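Search products Enter keyword or part no. Go

Home | Cleaning robots | Test kits | Spares | Support

Rullel Mirror Wiping Assessment Kit

Every maker of a bathroom cleaning robot will tell you its machine meets "recognised good practice". Ask which practice and the answer gets vague. The Rullel kit is our attempt at something you can check. It is a printed method and a set of score sheets for one job, wiping a wall mirror, and it covers the mirror, the wall next to it and whatever is fixed there.

The method starts with people. Before a robot is scored, the same job is done by hand in the same room, and the machine is marked against that.
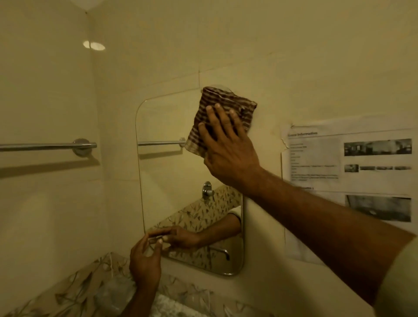
We are wary of single scores. A robot can leave a bright patch in the middle of the glass and still push too hard at a corner, and most brochures will only show you the middle. The sheets mark corners, edges and centre separately, and pressure on the glass gets a line of its own. So does anything knocked, dragged or wetted that should have been left alone. Paper on the wall counts.

Two hands are allowed for in the method. If the arm under test has only one, write that down — don't let the supplier tell you it makes no difference.

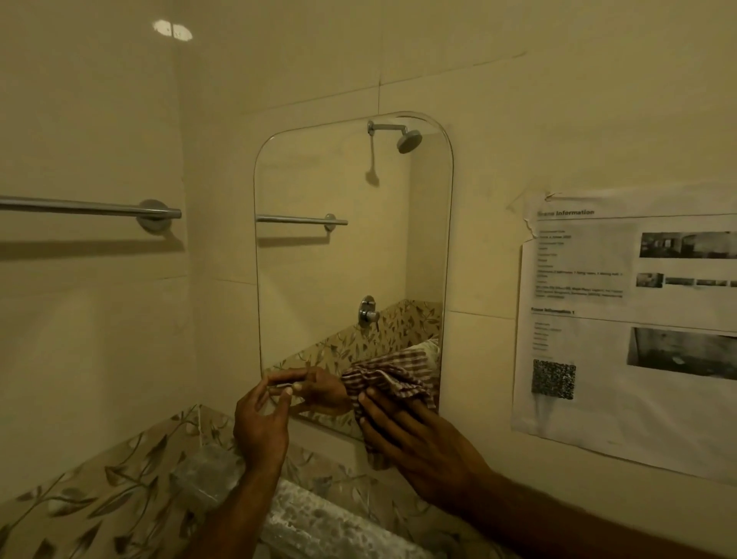 Cloth at the lower right of the mirror, left hand near the lower left corner.

What you get
Method booklet, 20 pages
Score sheets, pad of 285
Spare covers, 2

What you don't get is a certificate. Passing our sheets does not make a robot safe to run around guests or residents, and we will ask you to take the claim down if you print it. You still need your own risk assessment and whatever rules apply where you work.

Nighat Swati, who wrote the method, asks for 3 runs per room and no practice run on the day. Ballari and Anghel both wanted the practice run put back in. We have left it out. The Kurnano edition allows one, so do not compare its scores with ours.

Cloths are not supplied. Use the kind your cleaners already use, and put it on the sheet.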